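Jallstead Institute Extends Desk-Task Recording Through Winter

Shares 67 | Comments 2

JALLSTEAD, 14th November – The Jallstead Institute of Technology has extended a project in which a two-armed robot is guided through small desk tasks so that a computer model can learn from the recordings. The work began in June and will now continue until the end of the winter term, the institute announced.

The current set of tasks is built on a calligraphy table, with a gridded practice mat, a rack of hanging brushes and a round black holder. An operator moves the two arms from a control station on the other side of the room, and each attempt is saved with the arm positions and the camera views taken at the same time.
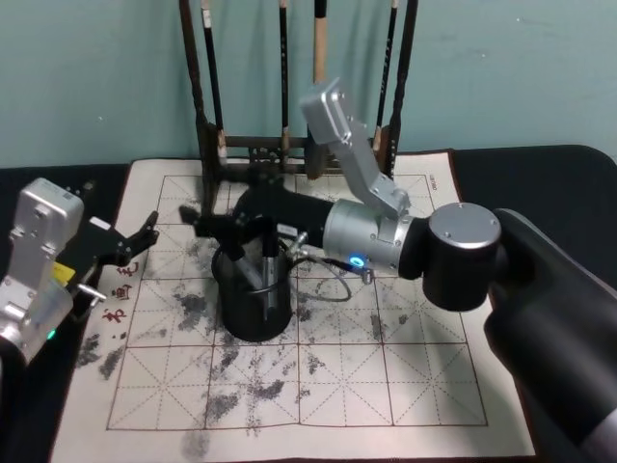
Department of Mechanical and Control Engineering – Manipulation Group

Each saved attempt is called an episode. The group has set a target of 1,000 episodes for the calligraphy table and has passed almost all of its early checks on the recording equipment, according to the project statement. Episodes are reviewed before they are added to the collection. Those in which the cameras fall out of step with the arms are removed, while those in which the operator hesitates or corrects a grip are kept and labeled.

The institute said the decision to keep imperfect attempts was made after a first trial in the summer. A model trained only on clean, direct motions performed well until an object was slightly out of place, and then had no record of how a person would recover. Operators are now asked to work at their natural speed and to continue after a missed grip. 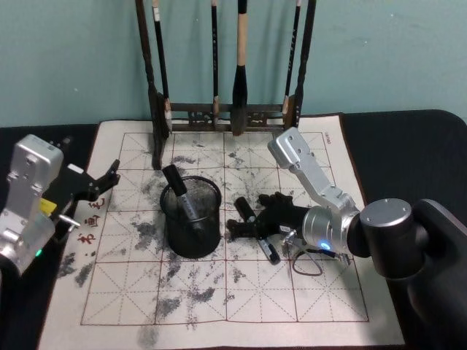
Variation between episodes is the main concern of the present phase. A learning system that sees the same arrangement many times will tend to memorize positions, and the group changes the layout on a written schedule to prevent this. Pens and markers are a useful subject in this respect. One marker may lean inside the mesh holder while another lies at a slant beside it, under the fingers of the right gripper, and the two call for different approaches from the same arm. The schedule also covers which arm begins the task, and the starting height of both grippers.

The practice mat has been in use since the first session and will not be replaced during the current phase. Its printed squares give reviewers a fixed reference when they compare one episode with another, and the marks it has collected add some visual clutter that the group considers desirable in training material.

Processing of the recordings is handled at the institute's Peltholm campus, where the files are converted to a common format and given short written labels. The labels state the task in plain words, such as placing a marker in the holder. Software for this step was supplied by Zevamar, a local firm that also maintains the storage system. The agreement with the firm runs for 2 years.

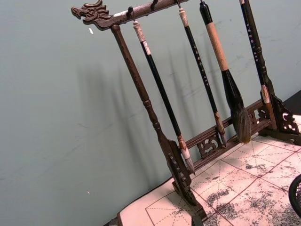 By R. Cheng, Office of Public Information

Close views form a separate part of the collection. A camera mounted near the gripper records details that the overhead view may lose, including the thin handles of the brushes and the narrow spaces between them. The rack itself, with its dragon head and pierced carving, presents many edges at small scale. The group expects that such views will help a model judge distance in the last part of a reach, when the arm often blocks the main camera.

The brushes are planned as the subject of a later task, in which one arm is to lift a brush from the rack by its handle and return it. That task is considered harder than the work with markers – a hanging object moves when it is touched – and operators will complete 15 practice runs each before any of their attempts are saved.

The institute plans to release part of the collection to other universities once the review is complete. Requests for access should be sent in writing to the department office in Jallstead and should state the intended use. A decision on the terms of release will be announced by the institute at the end of the winter term.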